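Marker dropout and the zero-width gripper problem

8 July 2020
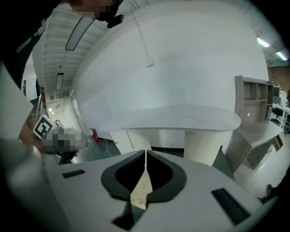 In March I wrote that the jaw width signal from our hand-held grippers was good enough to train on. I want to correct that. It is good enough for rigid objects. For cloth it has a failure mode that I missed, and I spent most of the last month finding it.

Some background for anyone who skipped the earlier post. We record demonstrations by hand and recover two things for every time step: the pose of the tool and the opening of the jaws. Pose comes from visual tracking, aligned to a common origin with a printed fiducial card. Width comes from the same video. The policy then learns to predict both from the wrist view.

With a block or a cup, width tells you whether you have the object. The jaws stop at the object's thickness, the signal goes flat, and the policy learns that flat and nonzero means held. With a strip of fabric the jaws stop so close to fully closed that the difference is inside the noise of the estimate. A successful grasp and a complete miss produce the same number. Yurani Echeverri pointed this out from the plots before I had looked at a single cloth episode, and I told her it was a calibration offset. It was not.

The consequence is easy to state. Out of 700 cloth episodes, 107 contained at least one closing motion that missed the fabric and was followed by a second attempt. The policy saw closed jaws in both cases and averaged over what came next. On the arm this showed up as a hesitation: it would close, lift a little, lower again, and sometimes open while holding the strip perfectly well.

I tried three fixes.

The first was to filter. Jhair Grajales wrote a script that drops any episode with more than one closing event. This removed the hesitation and also removed the ability to recover from a miss, so the arm would carry on with nothing in the jaws. Not useful.

The second was to add a held/not held label by hand at each closing event and train a small auxiliary head on it. This worked. It is also slow, and two people labeling the same episodes disagreed mostly on thin or pale fabric, where the edge is hard to see between the jaws.

The third, and the one we kept, uses the image crop between the jaws over the 8 frames after closing. If the texture in the crop stays fixed relative to the tool while the background moves, something is held. A loose thread can move on its own without affecting the result much, provided the crop is tight. Agreement with the hand labels was good on printed fabric and worse on plain fabric, as you would expect from anything that depends on texture.

Two things remain open. Slow lifts give too little background motion for the test to decide, and I currently mark those as unknown and mask them out of the loss. The alignment step also needs more care than I gave it. If the card is tilted while the origin is being set, the error goes into every pose that follows – small near the card, larger across the room. I have started checking the reprojection error before accepting the origin, and rejecting the session early when it is high.

The labeling code is in the Brekumlow repository under the cloth branch. The README still describes the episode filter. Ignore that section until I rewrite it.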